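Home | Notes | Repairs | Bass | Contact

July, by Ardeleanu

The nut of my old twelve-string

I have a twelve-string acoustic guitar from a small maker called Sorna. I bought it used nine years ago, in Kilton, from a shop which is now closed. The label inside is brown and hard to read, but the number 361 is clear, written with a pen. I don't know if it is the serial number or the model. I asked in two forums and received two different answers.

For a long time I played it very little. It is a tiring instrument, and the first position was always hard on my fingers. An F chord was possible in the morning and impossible in the evening. I thought that my hands were weak, so I did exercises with a rubber ball for one winter. My hands became stronger and the F chord stayed the same.

This spring I finally measured the nut. I should have done this on the first day. With the string pressed down behind the second fret (I mean between the second and the third), there should be only a very small gap over the first fret, so small that you hear a little "tick" when you tap the string there. On my guitar I could see the light through the gap on every string, and on the two low E strings it was really large. Somebody had put in a new nut and never finished the slots.

A repairman asked 87 for the work, which is a fair price, but he had a waiting list until autumn. So I bought a set of nut files, and I also bought two bone blanks, in case I would destroy the first one. It was a good decision to buy two.

The first nut I destroyed in one evening. I began with the old nut still in the guitar, I was going slowly, and everything was fine until the fourth pair. There I held the file flat, when it should go down a little toward the headstock. The string then rested at the back of the slot and made a noise like a sitar. I tried to correct it, and after the correction the slot was too low. An open string which touches the first fret is a very sad sound. 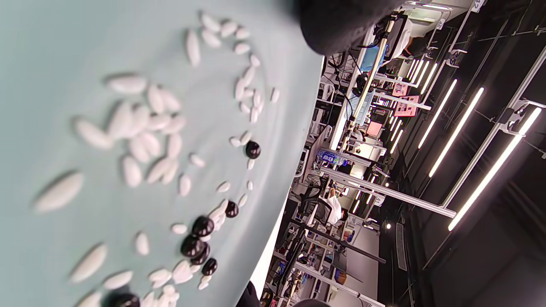
Pills and beads on teal.

For the second nut I took more care with the spacing. On a twelve-string this is the difficult part. You have six pairs, and the distance inside the pair must be small enough that one finger can press both strings, but large enough that they don't hit each other when you play strongly. In the low pairs one string is thick and the other is thin, so if you measure from center to center, it looks correct on paper and feels wrong under the finger. You must measure the space between the edges of the strings. I drew everything with a sharp pencil on a strip of paper, glued the strip on the blank, and made the first marks through the paper.

Then came the filing. I did it in this way:

- first all the slots with the thinnest file, only deep enough to hold the string
- then the strings on, loosely tuned, and a look at the spacing
- then each slot with its own file, a few strokes, string back, tune, check, and again

It is boring work, and the tuning up and down takes more time than the filing. I keep my twelve-string one whole step lower than standard and put a capo on the second fret when I play with other people. For the checks I tuned it to the same low pitch as always. The neck moves a little with the tension, so I did not want to measure it with loose strings.

One thing surprised me. In the octave pairs, I had cut both slots to the same depth at the bottom. The thin string then sits with its top lower than the thick one, and the finger presses mostly the thick string. The thin one buzzes, or it gives no sound. I read later that some builders make the tops of the two strings closer to the same height, and others say it should be a compromise. I made a compromise, because at this point I was afraid of the files.

The bottom and the ends I finished on sandpaper on a flat piece of glass. The last paper was a very fine one and the bone became nice and shiny. Two small drops of glue hold it. Please don't use much glue there, the next person will thank you.

The result: I can play F in the evening. The tuning is also better in the first three frets, and this I did not expect. With the high nut, each pressed note was a little sharp, and I had always blamed the strings. I changed them from the Pastcombe light set to another brand and back again, two times, for nothing. Now I have the Pastcombe set on it again and I am satisfied, although the thin octave G still breaks more often than I would like. The last one held for 29 days.

The third pair still makes a small "ping" when I tune it. I put pencil graphite in the slot and it helped for a week. Probably the slot is a bit narrow for the wound string, and I need two or three strokes with the next file. I will do it at the next change of strings.

If somebody knows more about Sorna guitars, and about this number in particular, please write to me. I am also looking for one original tuner button, cream color, the older oval type.

This site uses cookies to remember your settings. Accept | Read more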